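Household Notes: Getting Towels Soft Again (and Keeping Them That Way)

Posted 6/3/21

I'll start with the thing I get asked about most, which is crunchy towels. You know the ones. You step out of the shower, reach for the hook and it's like drying off with a cracker. For years I blamed our water (Bukedstead has hard water, everybody in town complains about it) and kept pouring in more fabric softener to make up for it. Softener was the problem! It leaves a coating on the loops and the towel quits soaking anything up.

So if yours are already stiff, strip them first. Fill the washer on hot, skip the detergent and put in one cup of plain white vinegar. Run the whole cycle. Then run a second one, hot again, with half a cup of baking soda and nothing else. Don't put both in together – they cancel each other out and you get a nice fizz and the same old towels. 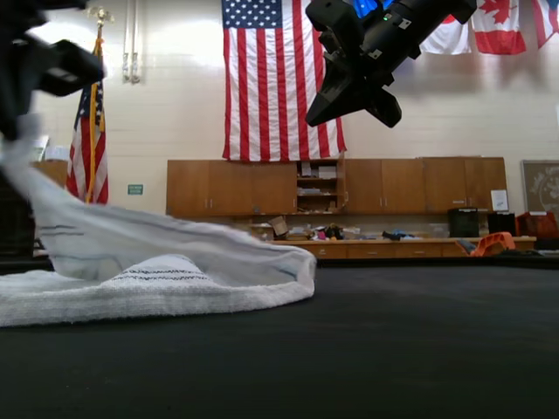

After that, go easy on the soap. I use two tablespoons of liquid for a full load, and a full load at my house means the drum is loosely filled to about two-thirds. Towels need room to slosh. If you have to push them down with your fist, take a couple out and do them later with the sheets. No, scratch that, not with the sheets. Sheets wrap themselves around everything and you'll find a soggy towel balled up in the corner of a fitted one.

Temperature is where people argue. I do whites at 140 degrees Fahrenheit, or 60 if your machine came from my sister-in-law's side of the ocean and reads in Celsius. Colors get warm. Anything with a woven stripe in it I wash cold the first three times to let the dye settle, and I've only had one disaster, a burgundy hand towel I'd rather not discuss.

Shake them out! I mean really snap each one, twice, before it goes in the dryer or on the line. It stands the loops back up, and it takes a minute for the whole basket. My old Visser dryer had a "fluff" setting that did nothing at all as far as I could tell, and the snapping beat it every time. 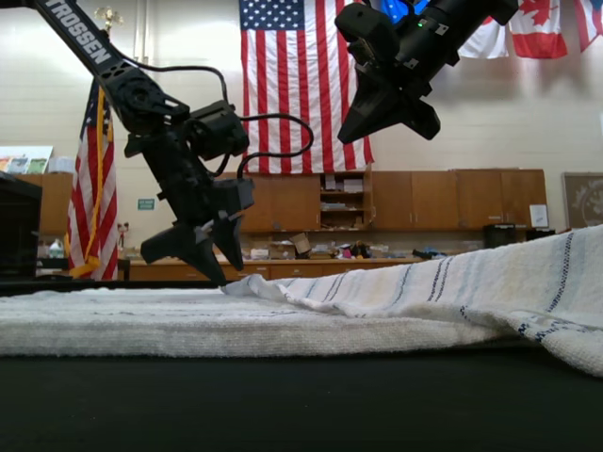 If you line dry, which I do from April or so until it gets silly, give them ten minutes in the dryer on low at the end. Wind helps too. A still, hot day makes the stiffest towels of all, and in February I once brought in a bath sheet I could lean against the wall.

Folding. I fold in thirds the long way, then in half, then in half again, with the fold facing out on the shelf. That way you can grab one without the whole stack coming down on your head. Our linen closet is narrow, so thirds fit and quarters don't. Measure your shelf first and let it decide for you. Put the clean ones on the bottom of the pile, too, so they all get a turn. I didn't do this for years and wore out the same four towels while the rest sat there looking brand new.
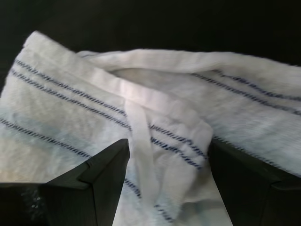

Didier Millet wrote in to tell me I'm wrong about vinegar. He says a cup every wash is hard on the rubber door seal, and that he replaced his after using it weekly. Fair enough, Didier! I only do the vinegar treatment every couple of months, and I'd stick to that. He also swears by wool dryer balls from Cirngate, the hardware place, and runs six of them at a time. I tried two and they were loud. Maybe I need the other four.

Next up is what to do with towels and dishcloths that are past saving.

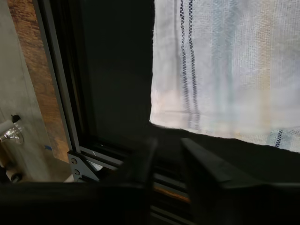
Reading time: 4 min (906 words with comments)

Old kitchen towels first. Once the hem starts to go, I run a zigzag stitch along it and get another year. If you don't sew, trim the loose threads with sharp scissors and never pull them – one tug and you've got a pucker right across the cloth.

When they're truly done, cut them into squares about the size of a paperback. I keep mine in a Dunine cookie tin under the sink, and they've cut our paper towels down to a roll every few weeks. Greasy ones get soaked in hot water and dish soap before they go anywhere near the washer. Bath towels I cut down the middle for muddy boots and the floor of the car, and the animal shelter will often take whole ones, though call first, as ours had plenty last time I asked.

Musty smell next time, along with the washer gasket. Bring an old toothbrush.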